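How to Get Candle Wax Out of a Tablecloth

Every dinner at my place ends with wax on the cloth. I own 4 candlesticks and none of them stand straight. After years of scraping with whatever fork was closest, I asked Sandrine Delaunay, who irons for a living and has opinions.

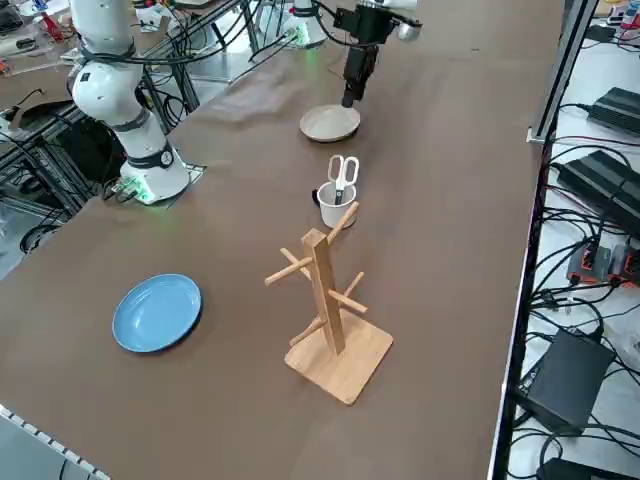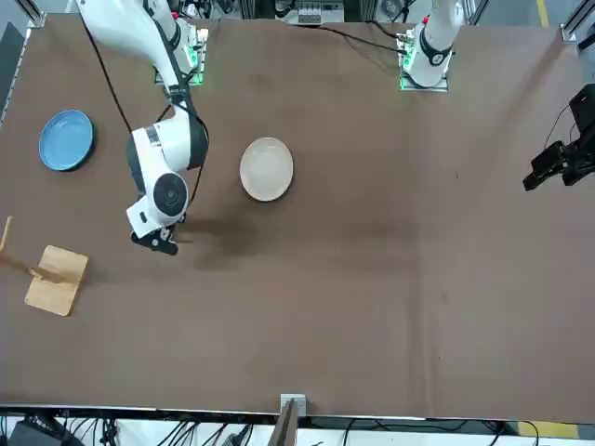
Brown on top both times. A forgiving color, up to a point.

What you need: a freezer, a butter knife, plain brown paper bags, an iron.

1. Put the cloth in the freezer for 40 minutes. Move the peas first.

2. Flake off the hard wax with the dull side of the knife. Go slowly. I have a hole shaped like Portugal from going quickly.

3. Lay the stain between two pieces of paper bag, plain side in. Printed side in gives you a clean cloth that says "Thank you for shopping."

4. Press with a warm, dry iron for a few seconds. Swap in fresh paper and repeat until no more grease comes through.

5. Red candles leave dye behind. Dab with rubbing alcohol on a white rag, testing a hidden corner first, then wash as usual.

Skip the iron for anything with sequins. Sandrine says to skip the sequins too.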